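Skiden Simulation Guide
Search the guide Enter a keyword

4. Comparing wrist and body views

Use this section to repeat the view comparison from the Fondden study. The study asked whether a policy trained on two views places its gripper better than one trained on the body view alone. Finish section 3 first. The room file must load without errors before you start.

4.1 Set up the run

1. Open the Breltdale room file and select the two-arm robot.
2. Set the random seed to 843. All runs in the comparison use this seed.
3. Set the episode length to 400 steps.
4. Under Views, turn on Wrist and Body. Leave the other views off.
5. Load the counter layout. It puts small tabletop objects on the long counter and leaves the rest of the room as it was.
6. Press Run once, then Pause.

Note: The wall and floor textures change with the layout number. Do not replace them by hand. Changed textures make your results hard to match with ours.

4.2 Check the views

7. Open the preview window and look at both views before you record anything. In the wrist view, both fingers should be visible and open. In the body view, both arms should be visible, along with part of the counter.

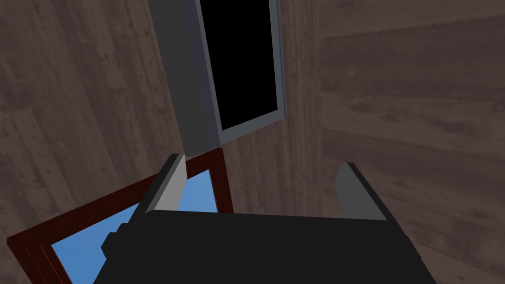

Wrist view, fingers open
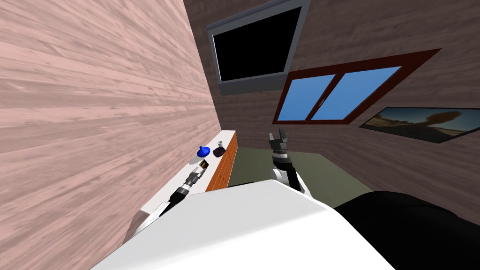 Body view, one arm along the counter and the other raised

Bereket Tefera

8. If a finger is missing from the wrist view, reset the wrist mount to its default and repeat step 6.
9. If the robot's own body hides the whole counter, raise the body view one notch. Part of the white body panel will still show at the bottom. Leave it there. The training data was made the same way.

Caution: Do not level the views. The policy was trained on tilted input, and a leveled view gives lower scores that say nothing about the method.

4.3 Record and score

10. Clear the paused episode and press Record.
11. Let the full set of 2188 episodes finish. You can stop between episodes and pick up later, but do not stop inside one.
12. Turn off Wrist and train again using the same episodes.
13. Run the Jacobs scoring script on each trained policy. It writes one file per policy with the final distance between the gripper and the target object.
14. Compare the two files by layout first, then overall.

In our runs the policy with both views ended closer to small targets. For larger objects the gap was too small to call. The gain was also weaker when the wrist faced a wall for most of the episode, as the wrist view then gave no information on the counter.

Note: Scores from before the November update used a different gripper center point. Run the script again on old files before you compare them with new ones.

Caution: Check free disk space before step 11. If the disk fills up, the recorder keeps running and saves empty episodes. The script counts these as failures.

To repeat the comparison with the other arm, change Active Arm in the run settings and start again at step 6.

Was this section useful? 2 comments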